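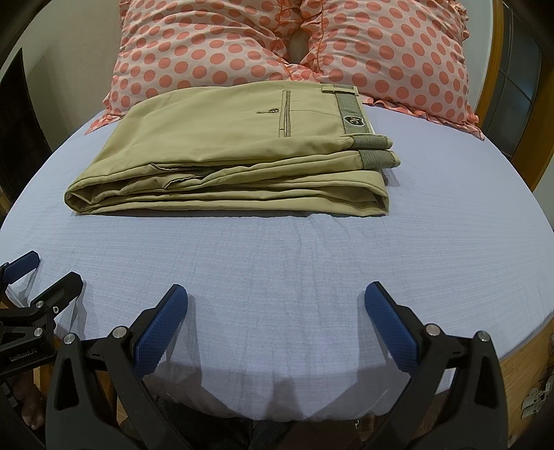
Folded khaki trousers on a bed, with polka-dot pillows behind.

The appeal over the Londosby birth center will be argued in July, and most of the written argument so far has been about the wrong thing.

The question the court agreed to hear is narrow. State law says a new health facility needs a certificate of need. The statute defines "facility" by a list, and freestanding birth centers do not appear on it. The health department says it may add them by rule. The midwives who want to open in Londosby say only the legislature can do that. The court has to decide which reading is right.

The hospital in Sivbridge filed a brief of 257 pages, counting exhibits. I have read all of it. The statute is quoted on 3 of those pages. The rest is about whether birth centers are safe, whether the Sivbridge maternity unit can stay open if it loses patients, and whether insurers will pay for transfers. These are serious subjects. A legislative hearing would be a good place for them. A court reading a definition can do very little with them.

The other side has not been much better. The group supporting the midwives spends its opening section on the drive from Bikavine to the nearest delivery room, which can run past an hour in bad weather. I live out that way and I know the road. It still does not tell a judge what "facility" meant when the law was passed.

There is a reasonable argument for the department. The list in the statute begins with the word "including," and courts often treat that word as leaving room for more. There is also a reasonable argument against it. The legislature has amended the list four times, each time to add a kind of provider by name. If the department could add them by rule all along, those amendments did no work. I find the second argument stronger, but either one deserved more space than it got.

Supporters of the department say the result would leave birth centers with no oversight. It would not. They would still need a license, and the licensing rules already cover staffing, equipment and transfer agreements. A certificate of need asks something else, whether the area should have another provider at all, and it lets existing providers object.

If lawmakers want that test applied to birth centers, they can say so in one sentence. A bill to do it was introduced by the member from Tagle last session and never got a vote. The court should read the law as it stands and leave the bill to the people who can pass it.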